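Kurzer Thread zu unserem Paper aus dem Projekt Brerkell, seit heute online. Thema: zweiarmige Manipulation im Haushalt, Teilaufgabe Waschmaschine beladen.

1/ Ausgangsfrage: Lernt die Policy besser aus ganzen Abläufen oder aus kurzen, einzeln benannten Abschnitten? Wir haben 597 Demos aufgenommen und beide Varianten auf denselben Daten trainiert.

2/ Ein Durchgang beginnt immer gleich. Tür offen, Trommel leer, Korb davor, beide Greifer frei.
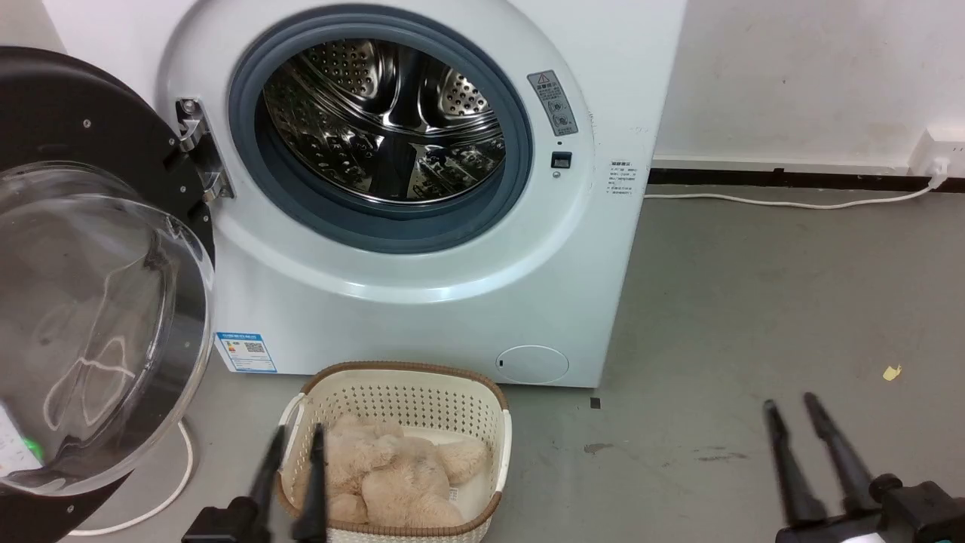
3/ Den Ablauf zerlegen wir in vier Abschnitte: greifen, anheben, einlegen, loslassen. Die Grenzen setzen 2 Personen unabhängig voneinander - bei Abweichungen wird neu annotiert.

4/ Ergebnis: Mit Abschnitten klappt das Einlegen in 10 von 10 Testläufen, mit ganzen Abläufen in 4. Beim Greifen sehen wir keinen Unterschied.

5/ Einschränkung: nur ein Maschinentyp. Die Tests am zweiten Standort in Eltach laufen ab Dezember.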